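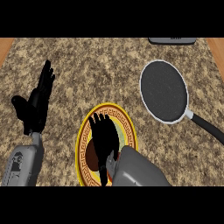 Kagiso Motaung: Did you run the water for a full minute before you filled the test strip cup? Stale water in the line will read hard every time, even on a softener that's doing its job. Also, what's your salt level, and did the last regen run all the way through?

Okay, good call on the water, I hadn't done that! Ran it for a solid minute at the kitchen tap this morning and tried again. Still reads 199 ppm, so barely any better than the raw water, and I'm still getting white crust on everything near the sink. I've been wiping the granite with vinegar (yes, I know now, my sister already yelled at me, I've switched to dish soap).

Salt is almost half full. No bridge that I can find -- I poked it with a broom handle all the way down and it went through fine. The unit is a Lullitz, the older style with the dial on top, and it was in the house when we bought it in September, so I have no paperwork beyond a sticker with Ngubane Plumbing on it and a phone number that doesn't work.

As for the regen, I started one by hand last night and sat in the garage with it like a weirdo. Backwash sounded normal. Then it went to brine draw and the water level in the salt tank just didn't move. I marked it with tape and came back after a show and it was right at the tape. So it's not sucking brine, I think?

Update, Feb 16, 2026: Took the injector cap off like you said (bypass on, pressure off, towel down, still got soaked). The little screen was packed with orange gunk! Rinsed it, cleaned the nozzle with a toothpick, put it back. The O-ring looked flat, so I got a Skovammont kit at the hardware store, and it fit once I greased it.

Second regen: the level dropped well under the tape this time. Kitchen tap is at 109 now. Better, but I was hoping for close to zero. The hot side is still bad -- I'm guessing that's old water sitting in the heater?

Leaving this open for now. I'll run one more regen tonight and test cold only tomorrow. Do I need to change the hardness setting too? It's on 2, and that seems awfully low.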